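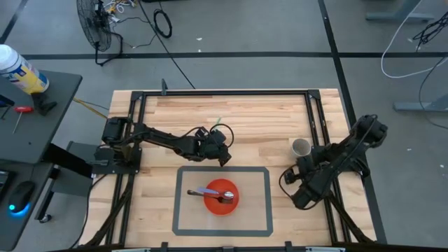 **Figure 3.** The two-arm table at the Nostgate open day, with the mat, the bowl and three utensils.

### 4.2 Open-day sessions

The second part of the study took place outside our normal working hours, during the Nostgate open day on 2022-11-24. The aim was to find out how people with no background in robotics judge a table-clearing task while they are standing next to it, and how far those judgements agree with the scores given by our own operators. The laboratory sessions in Section 4.1 used the same table and the same control software (Tredix), so the two sets of results can be compared directly.

Visitors came in groups, each led by a member of staff. The visit had 12 groups in all, and 604 people signed the visitor sheet over the day. Most stayed only for the demonstration. Those who agreed to take part in the study were given a one-page form before the arms were switched on and were asked not to talk to each other until they had filled it in.

The layout is shown in Figure 3. The arms are mounted at opposite sides of a wooden tabletop, and the mat lies between them near the front edge. The bowl was always put on the mat at the start of a trial, but its exact place was left to the member of staff on duty. The fork, the spoon and the third utensil were laid in or across the bowl by hand. We did not try to repeat the same arrangement from one trial to the next. In the figure the spoon has its rounded end at the right, just above the head of the fork, and the handle of the fork projects past the left rim. Crossed utensils of this kind were the most common cause of a missed grasp in the laboratory sessions, and we kept them in the open-day set for that reason.

Each group saw 9 trials. In the first three, both arms were driven by an operator. In the next three, the Cha policy was used without help. In the last three, the policy was used again but the operator could step in by pressing a pedal. Visitors were told that the control method would change during the session, but were not told when. The order was the same for every group, which is a weakness of the design and is discussed in Section 6.

A trial ended when all the utensils had been taken out of the bowl and put down on the mat, or when the time limit was reached. An item that fell on the floor was counted as a failure and was not put back. After each trial the visitors marked two scales on the form: how well the job had been done, and how safe they would feel working at the same table.

Tape on the floor marked the line that visitors were asked to stay behind. Merja Valtonen ran the sessions and stopped the arms whenever somebody stepped over it. Trials stopped in this way were run again from the start, and the forms for the stopped trial were thrown away.

Joint positions and gripper state were recorded with the Dridus logger. To keep the files to a fixed length, each trial was cut at 3000 samples. No trial driven by an operator reached this limit. Several of the policy trials did, nearly always when one gripper had closed on two utensils at once and the arm kept trying to separate them against the rim. We treat these as failures in Table 5, although many visitors gave them fairly high marks for safety because the arms moved slowly.

The forms were typed up in December by two people working separately. Where the two copies did not match, the paper form was checked again. Forms with more than one blank answer were left out. Comments written in the margins were not part of the planned analysis, but we refer to them in Section 5 where they help to explain a low mark. The commonest comment concerned the noise of the arms, a point missing from our own operator questionnaire.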